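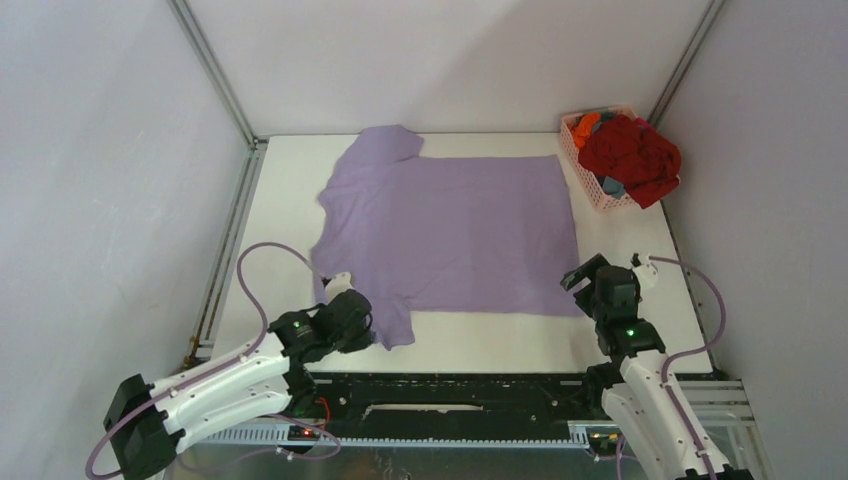

What should be checked before the order for a second folding cell is signed? Guarding, cable runs, spare parts and the true yearly cost, in that order, with a comment against each line.

Pre-purchase checklist, two-arm garment cell
Checked by: Naomi Makori, September

1. Side and back panels fixed – OK. Price the same panels for cell two.
2. Cable sleeves clear of the table edge through full travel – To do. Run at slow speed first.
3. Gripper fingers, wear – OK. Surner quotes 165 per pair. Budget five pairs.
4. Emergency stop within reach of the operator – Fail. Second button needed, 500 fitted.
5. Floor bolts torqued – OK.
6. Delivery time – Brollness says 13 weeks. Get it in writing.
7. Service contract – Open. The Yagi offer leaves out travel.
8. Power supply at the new position – Not checked. Electrician to confirm load.

Do not release the deposit until items 2, 4 and 8 are closed. Item 7 can follow.

Grasorport Equipment Planning | Contact | Back to top
5 shares | 0 comments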